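Motik planner update teaches a robot arm its way around an open PC

Florkska has released a new version of Motik, its motion planning software for robot arms, and the big addition is one that anyone who has opened up an old desktop will appreciate: it can plan around cables!

Until now Motik treated everything near the arm as a solid block. That works fine for boxes on a shelf. Inside a computer case it left the planner with almost nowhere to go, and plenty of moves ended in a "no path found" message. The May release lets users mark parts of the workspace as soft, with a cost for passing close to them, while metal edges and drive cages stay hard limits.

The team at the Cuswood lab has been trying it on hard drive handling, moving 3.5-inch drives in blue caddies between a tower and a fixture tray. In a set of 50 planning requests taken from old logs, the previous version found a path for 31. The new one found 57 percent more than that, and most plans came back in well under a second.

"I had a folder of failed plans that I'd kept out of spite," says Leonie Nepia, who looks after the planner code. "I ran them overnight and came in to a screen full of green. I may have shouted."

The other piece is a wrist camera correction step called Górecki. It compares the wrist view with the expected position of the drive and nudges the last few centimeters of the approach before the fingers close. It was trained on roughly 2,000 labeled wrist images, and the labels ship with the release. Reflections from bare metal still throw it off now and then, and Nepia has that at the top of her list for summer.

Config files from the last version load without changes. Soft zones are off by default, so turn them on in the scene settings first.
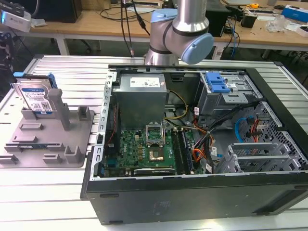
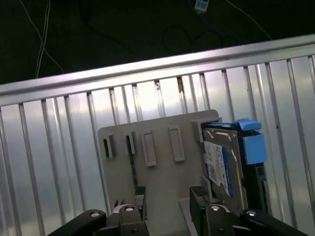

The drive in its blue caddy, seen from the wrist.

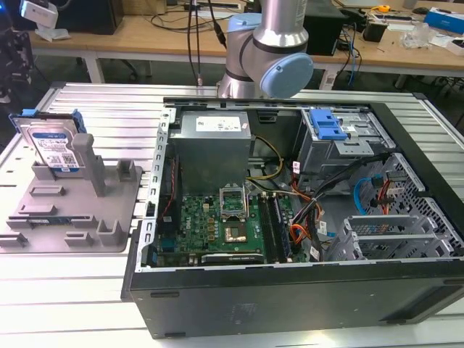 2 min read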